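2019-09-19

I've been meaning to write about the water bill since July, when it landed on the mat and said £149. For two of us! In a flat with no bath and no garden! I put it on the fridge under the pizza magnet and glared at it for a fortnight, and then I got a bit obsessed, so I'm afraid you're all coming with me.

The bathroom seemed like the place to start. It's narrow, the walls are that greyish mauve, and most of my water-saving thoughts have been had in there with the door shut.

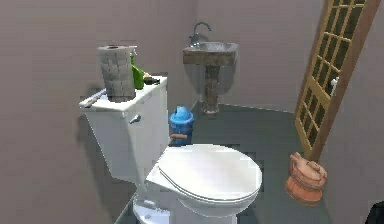
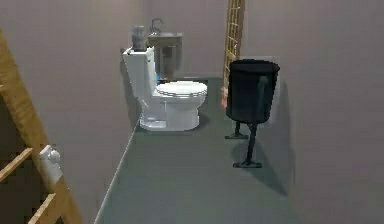
## Reading the meter (a saga)

I didn't know where our meter was. I've lived here for years and I'd have told you quite confidently that it was under the sink. Nope. It's out in the pavement, under a little plastic lid that hadn't been lifted in ages, and I had to prise it open with a butter knife while people walked past with their shopping. There was a slug on the dial. I moved the slug.

Anyway, I wrote the number down, went in, used no water at all for the length of a film, and went back out. It had moved! Not by much, but it had moved, and we'd both been sat on the sofa the whole time.

So that was a leak, and I'll spare you the evening I spent crawling about with a torch and a dry tissue. It was the kitchen tap in the end, dripping down the back of the cupboard and soaking into an old towel I'd shoved in there and forgotten. I bought a pack of washers from Wijesinghe on the high street (lovely shop, smells of creosote, everything is in drawers) and did it myself in half an hour. Well, an hour. I turned the wrong stopcock first.

## Showers

I love a long shower and I'm not going to pretend I don't. But I timed myself with the oven clock and I was in there for 11 minutes on an ordinary weekday, not even a hair wash. I've got it down to eight, mostly by putting the radio on and getting out when the news starts.

I did try one of those shower heads that mixes air in with the water, the Tirkaslow one. Half the internet swears by it. Ours spat sideways and made a noise like a kettle, so it went back. Maybe our pressure is rubbish – if you've had better luck with it, tell me in the comments.

## Washing up

This is where we argue. I think a full dishwasher on the eco setting beats doing it by hand, and my other half thinks I just don't want to do it by hand. Both can be true! We've settled on a bowl in the sink for breakfast things and the dishwasher every other night. The old Wenditia takes nearly three hours to do an eco wash and grumbles the whole way through, but the plates come out clean and I get to sit down.

The rinsing had to stop, though. I was practically washing everything before it went in. Now I scrape the plates into the food bin and leave it at that, and I can't see any difference, apart from porridge – porridge is still a menace.

## The new bill

Not here yet. I've sent them the meter reading online (their form logged me out twice) and the next one's due before Christmas, so I'll put the figure up when I get it, good or bad. In the meantime I'm off to look at water butts, even though we've only got a windowsill to put one on.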